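Osedico hand-held gripper vs. Bumance hand-held gripper: width reading drifts, vendor says recalibrate
Status: Open (reopened)
Opened by: Saodah Lau
Component: finger width estimate, wrist camera
Priority: Normal

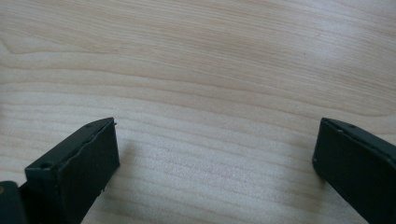 Reopening this one. The Osedico unit still loses its width reading partway through a session, and I don't accept the earlier resolution of "recalibrate and retest." We recalibrated. We retested. The number at the end of the session didn't match the number at the start, with the fingers at the same physical opening, measured with calipers both times. The vendor's position is that the tracker needs good contrast between finger and background and that our bench was probably the problem. I have trouble with that. The fingers are a green so dark it's nearly black, the wood is pale blond, the light is even, and both tips are in view with bare wood between them. If that isn't enough contrast, I'd like to know what bench they tested on.

What we expected: same opening, same reading, first cycle to last.
What we got: reading creeps wider by 2 mm over 90 open-close cycles. It does not come back when the tool rests. It does come back when the software restarts.

Things tried so far

1. Full recalibration with the vendor's routine, fingers wide open, then closed. Good for the first few cycles, then the same creep.

2. Locked exposure and white balance. No change. I only did this because support asked for it twice.

3. Swapped the finger set for the spare pair. No change, so I'm ruling out a worn pivot. Support had suggested wear. The spares had never been on the tool.

4. Moved the camera cable away from the power supply. No change, and I didn't expect any.

5. Ran the Bumance tool on the same bench with the same lights and the same Gevance controller. Reading held within the noise for the whole run. This is the result that matters to me. The Bumance fingers are also dark and the background was the same wood.

6. Went back to the old tracker build on the Osedico. Creep is still there but slower. I have one run of this, so don't lean on it.

Reply from Osedico support, pasted from email:

"The edge tracker can lock onto wood grain when the fingers are fully open. We recommend a plain matte mat under the work area."

My notes on that. The grain does run in long lines across the view, and toward the upper left there's a darker curved one, so I can see how they got there. But the creep shows up at half open too, and a gripper that needs a special mat isn't going to survive on our floor, where the work surface is whatever the part is sitting on. I'll try the mat. I'm not going to call it a fix if it works.

Also worth saying - the sales sheet we were sent in January claims the width estimate is "surface independent." I would like someone at Osedico to square that with the mat.

Update, February 5, 2021

Mat trial done, plain gray, 4 runs. Two of them held steady. The other two crept the same as before. So the mat does something, or we got lucky twice. I can't tell which from four runs and I'd be suspicious of anybody who said they could.

Pulled the tracker logs for the bad runs. The reference width gets rewritten a little each time the fingers reach full open, and it only ever moves in one direction. That looks to me like a running average with a bias in it. I've asked Osedico if the reference can be frozen after calibration. Their first answer was to ask for our lighting specs, which they already have.

Next steps

- Osedico to confirm whether the reference can be frozen, and where that setting lives.
- Repeat the Bumance run on the mat so both tools have been on both surfaces.
- Repeat the old build, 5 runs this time.
- Diekmann arm test stays on hold. There's no point mounting either tool on the arm until I trust the width number by hand.

Please don't close this again on "could not reproduce" without attaching the log from the attempt.

S. Lau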